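Home | Articles | Index A–Z | Random page | Contact

Faded denim

Faded denim is cotton denim that has lost part of its color, whether through years of wear and laundry or because somebody at a factory took the color out on purpose. I've been keeping this article for the wiki since I got hooked on old work jackets, and I've rewritten it more often than I'd like to admit, so if you spot something odd, leave me a note on the talk page!

Why it fades at all

Denim is a twill, and in the classic kind only one set of threads is dyed. The long threads (the warp) are blue and the cross threads (the weft) are left white or close to it. That's why the inside of your jeans is so much paler than the outside. Go and turn a pair inside out if you've never looked – I'll wait.

The blue is indigo, and indigo is a funny sort of dye. It doesn't dissolve in water in its blue form. The dyer has to change it chemically into a yellowish-green form that does dissolve, dip the yarn, and then lift it out into the air, where the oxygen turns it blue again. Mills run the yarn through dip after dip to build up a deep shade. Even then the dye mostly sits around the outside of the yarn and the core stays white, which people in the trade call ring dyeing. Rub the outside away and the white core starts to show through. Every fade you've ever seen on a pair of blue jeans comes down to that.

Black and gray denims are a bit different. A lot of them use sulfur dyes, and those go softer and duller with washing, sometimes a little brown or green depending on the recipe. Some yarns get a sulfur dye under or over the indigo, and the cloth then fades toward a smoky in-between shade that I'm very fond of (my wife calls it "dishwater," but she's wrong).

The names for fades

Collectors have a word for everything. Whiskers are the pale lines that fan out from the top of the legs, where the cloth creases when you sit. Honeycombs are the net of lines behind the knees. Stacks are the rings at the ankle on jeans worn too long for the leg. Then there's roping, the twisted, diagonal light-and-dark pattern along a hem, which comes from the layers of the hem being pulled slightly out of line when it's sewn. Chain-stitched hems are famous for it, and I know people who will mail their jeans across the country to have them hemmed on one particular old machine. I did it myself last May. It cost more than the jeans.

Seams fade in their own way too. A seam is a ridge, several layers thick, and the top of the ridge takes all the rubbing while the dips next to it are protected. So you get a bright line on the high part and a dark shadow beside it. The same goes for pocket edges, belt loops and the points of a collar.

Washing the color out

Factory fading got going in a serious way in the second half of the last century, once buyers decided they didn't want to spend two years breaking in stiff trousers. The usual methods are these, and most garments get more than one of them.

Stone washing tumbles finished garments with pumice. It works, but the stones wear down to grit, the grit gets in the pockets, and the machines take a beating. Enzyme washing does a similar job with cellulase, an enzyme that nibbles at the surface of the cotton and loosens the dyed fibers. Bleaching is faster and harsher. Acid wash, in spite of the name, is normally done with pumice soaked in an oxidizing bleach, and gives you that high-contrast marbled look (I had the jacket, I had the matching jeans, and no, there are no surviving photographs). Ozone and laser finishing are the newer ways, and both can use far less water than the old kind.

Sandblasting deserves its own line. Workers who did it breathed in silica dust, and many became very sick with silicosis. A number of countries and brands have banned it, and I'd urge anyone reading up on vintage-look denim to read up on that as well.
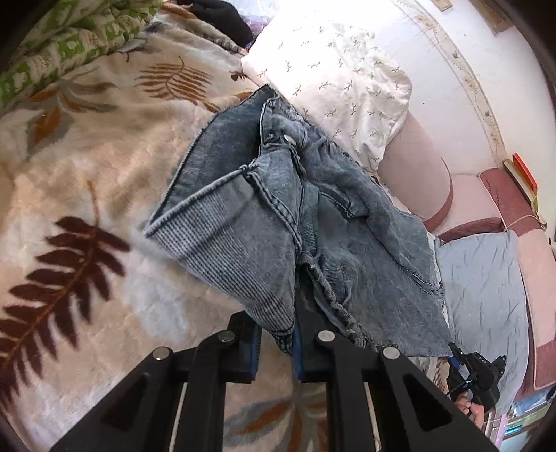

Washed gray-blue denim, paler along the seams and darker in the creases.

Small makers

I got my own education from Joaquim Guerreiro, who ran a finishing shop called Seixas and let me hang around asking questions for the better part of a week. He sorted everything by hand feel before he looked at the shade, and he could tell a cloth that had been over-bleached with his eyes shut. His house wash, which he named Leto, was a long, cool enzyme bath with a weak gray tint at the end. He kept 282 swatches of it pinned in binders, every one with the water hardness written on the back.

Trikarska is the other name that comes up a lot in the collecting crowd. They never made more than 700 jackets in a run, all in black-weft denim, so the fades go gray where you'd expect white. Dealers at the Pustbridge market still put them out, though prices have gone silly. I own two and I wear both.

Looking after it

If you want to keep the color, turn the garment inside out, wash it cold on a gentle cycle and hang it up away from direct sun. If you want strong contrast, wear it hard and wash it less often, so that the creases stay in the same place. Washing often gives you a softer, more even fade all over, and I've come round to that look as I've gotten older. Please don't put jeans in the freezer to clean them. Plenty of bacteria survive the cold just fine, and the dirt and oils stay right where they were.

New dark denim will rub off on pale sofas, car seats and canvas shoes. The trade word is crocking. A cold soak before the first wear helps a little, but I'd still keep raw jeans off a white couch for the first couple of months.

See also: Indigo, Twill, Selvedge, Sulfur dye, Work jacket

Last edited 2025-11-17. The section on ozone finishing still needs a proper source, and I'm working on it.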